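**Stitwood tenants get their paper rent books back**

STITWOOD — Renters at the Begum Court apartments will be able to keep paper rent books after all. Landlord Zanon Homes backed off a plan to move all 371 units to an online-only account by the end of July.

The change came out in a one-page letter taped up in the lobbies before 8 a.m. No meeting, no phone calls. Tenants who already signed up online can switch back by filling in a form at the front office.

Zanon told residents in the spring that paper records were going away. Payments would go through a website run by Tereck, a billing company, with a $26 yearly fee for anyone who wanted printed statements mailed out. Older renters complained right away. So did people who pay in cash or by money order, which the site doesn't take.

"I have every month written down going back 18 years," said Beatrice Mutiso, who lives in the north building. "Stamped, signed, the works. Then they tell me it's a website and I have to remember a password."

Mutiso and a neighbor went door to door with a petition. It ended up with 1120 signatures, a good number of them from people in other Zanon buildings across town who were worried they'd be next. 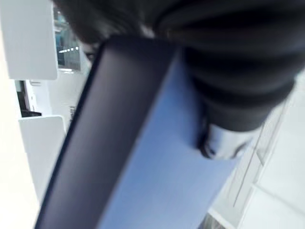
*Photo: Stitwood news desk*

Nassoro Kariuki, property manager at Begum Court, said the company "heard the feedback" and that the printed statement fee is gone too. Anyone who already paid it gets a credit on the August rent. He wouldn't say how many people that is.

Kariuki said the website stays up for those who like it. Card payments, repair requests, parking permits — all still there. Renters using paper can pay at the office window, 9 to 4, closed for lunch from noon to 1. The drop slot by the mailboxes is for checks and money orders only, no cash.

One thing not settled yet is late fees. Several tenants say they were charged in June when the site showed there payment as pending for days. Zanon is looking at those case by case and wants copies of bank statements or money order stubs. Mutiso was charged once, $18, and is still waiting to hear back.

"They can keep the letter," she said. "I want my eighteen dollars."

The switch-back form is at the front office now, in English and Spanish. Deadline is the last business day of July. Tenants who never signed up online dont need to do anything, and new books will be handed out at the window with the next rent payment.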